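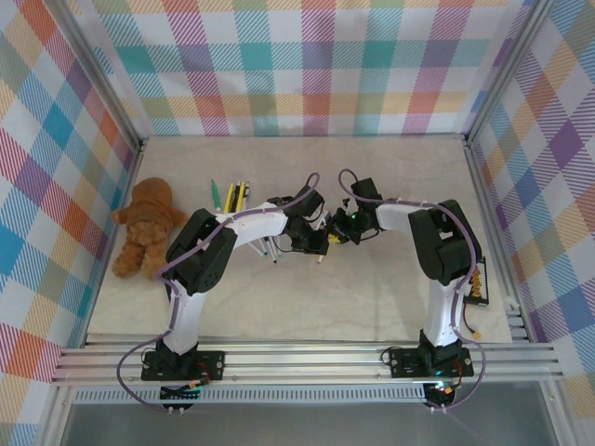

What does it take to build a two-arm tabletop robot at home? Two small servo arms, something rigid to bolt them to, a controller board for each arm, and far more time for wiring and calibration than most build guides admit.

A home-built bimanual cell is a pair of low-cost robot arms fixed side by side over one work surface, put together by hobbyists or members of a shared workshop. Builders usually describe it as a cheap route to tasks that need two grippers. How well that description holds up is disputed, mostly by people who have tried it.

Construction

Most cells start with aluminum extrusion. In the layout used at the Erngate workshop, both arms stand on black mounting plates along a rail at the front edge of the table, with walls on the other three sides. The plates are the part most often underestimated. An arm that is bolted down slightly crooked will still move smoothly, and every position it reports will be wrong by the same small amount.

The Erngate cell has white links between black joint housings, with a purple cable run along the outside of each arm. External cabling is easy to replace. It also snags, and cable ties only move the problem to the next joint along.

Patterned wall coverings, such as pastel plaid, are sometimes said to help software cope with busy backgrounds. The evidence offered is thin, and few builders have compared the same task against a plain wall.

Typical tasks

Pencils, pens and soft toys are common test objects. A bundle of pencils is harder than it sounds: the gripper closes on the outer ones, and those in the middle are held by friction alone. Passing an object from one gripper to the other is the standard demonstration of a two-arm cell. It looks good in a short clip, but clips are chosen. The Stendar build notes, revised in March, report 1,000 attempted handovers without saying how many were completed, so the number tells a reader very little.

Cost and effort

The Coelho parts list promises assembly in 6 hours. Members at Erngate logged 30 before their first usable run, and that left out printing replacement parts. Published totals also tend to skip the power supplies, spare servos and the computer.

Criticism

The main complaint is that 2 arms are often built where one arm and a simple clamp would do the same job. A second arm doubles the servos that can fail and adds the risk of the grippers hitting each other. Supporters answer that learning is the point. That is a fair reason to build one, though it is seldom the reason given on the project page.

Last edited 2025-05-21

14 shares | 3 comments

Related articles
Oltel servo controller
Aluminum extrusion framing
Gripper calibration
Cable routing on small arms

We use cookies to remember your reading settings. Accept | Manage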